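¿Me recoge ya la cocina un robot, o sigo yo?

20 feb 2019

Llevo una semana con la misma discusión en casa, que si los robots van a hacer las tareas domésticas antes de que se nos caiga el pelo a todos o si esto es como los coches voladores, siempre a cinco años vista. Yo soy del bando optimista, lo aviso desde ya. Pero un optimista que ha visto muchos vídeos de máquinas intentando doblar una toalla y que ha terminado doblándola con la mente de pura impaciencia.

La cosa empezó porque por fin jubilé mi aspiradora robot, una Barnell que me costó 496 euros en su día y que me ha dado alegrías y disgustos a partes iguales. Las alegrías: el pasillo. Los disgustos: los flecos de la alfombra, los cables del televisor y una zapatilla que no volvió a ser la misma. Antes de tirarla miré el contador de la aplicación y ponía 1586 limpiezas. ¡1586! Si las hubiera hecho yo con la escoba estaría hecho un atleta, o más bien no las habría hecho, que nos conocemos.

Así que me puse a mirar qué hay después de la aspiradora. Y después de la aspiradora, amigos, hay un agujero enorme. Tenemos lavadora, lavavajillas, el disco ese que da vueltas por el suelo y ya. Lo que queda en medio (llevar el plato de la mesa al lavavajillas, sacar la ropa, guardar la compra) lo seguimos haciendo con las manitas.

Lo de coger cosas

En el trabajo lo veo desde el otro lado. Estoy en un taller pequeño donde tenemos un brazo Strachan que mete piezas en una prensa y las saca, y es una maravilla, no se cansa ni se queja del café. Un turno bueno son 3849 piezas. Ahora bien, mueve la bandeja de entrada un dedo a la izquierda y verás qué risa. El brazo va donde le han dicho que vaya, cierra los dedos y se lleva un puñado de aire tan contento. Toda la gracia está en que la pieza siempre es igual y siempre está en el mismo sitio.

En una cocina nada está en el mismo sitio. En la mía, por lo menos, no. Y encima las cosas son blandas, o resbalan, o se rompen, o las tres a la vez, como un huevo. Una tuerca la puedes apretar todo lo que quieras. Un tomate maduro te enseña enseguida cuánta fuerza sobraba.

Mi prueba favorita para esto es la fruta. Una caja la agarras por dos lados paralelos y listo, pero un plátano va curvado, es más fino por una punta, según cómo caiga en la mesa te ofrece un lado u otro, y si te pasas de fuerza lo notas al día siguiente en forma de mancha marrón. Además, la pinza tiene que acercarse mucho, y cuando la cámara va montada ahí mismo, en la muñeca, llega un momento en que la fruta ocupa media vista y se ve movida, justo cuando más falta haría verla bien. Nosotros a esas alturas ya vamos por tacto, sin mirar, hablando por teléfono si hace falta. La máquina tiene que apañarse con lo que le llega.

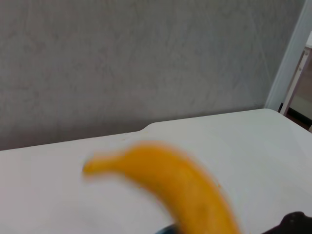 Lo que sí y lo que no, según yo

Después de mucho leer (y de mucho vídeo a cámara rápida, ojo siempre al numerito de la esquina que dice a cuánto lo han acelerado) mi lista va más o menos así.

Suelos: sí, resuelto, siempre que recojas tú antes. Lo cual tiene guasa, porque acabas ordenando la casa para que el robot pueda limpiarla.

Cristales: a medias. Probé un Tondurero prestado en la ventana del salón y dejó los bordes perfectos y un redondel en el centro que sigo viendo cada mañana cuando da el sol.

Doblar ropa: de momento, no. Las camisetas sueltas y bien extendidas, en un laboratorio, vale. El montón que sale de la secadora con un calcetín metido en la manga de un jersey, ni hablar.

Poner y quitar la mesa: aquí es donde yo pondría mi dinero. Son movimientos cortos, sobre una superficie plana y con objetos que, dentro del lío, se repiten bastante. Si una pinza coge la fruta y la deja donde toca mil veces seguidas sin espachurrarla, me creo el resto.

Y digo mil porque es el número que manejo yo para fiarme de un cacharro. Con 1000 repeticiones buenas en el taller firmamos una máquina nueva, y no veo por qué en casa iba a pedir menos. Que te salga una vez delante de la gente está muy bien para el aplauso, pero yo ceno todos los días.

En marzo hay jornada de puertas abiertas en Clidgate, la nave de automatización que han montado en el polígono, y ya me he apuntado. Pienso llevar un plátano en la mochila, y también un par de tomates, por si se ponen chulos. Si me dejan hacer la prueba os lo cuento por aquí.

Mientras tanto, se aceptan recomendaciones de aspiradora, a poder ser una que respete las zapatillas.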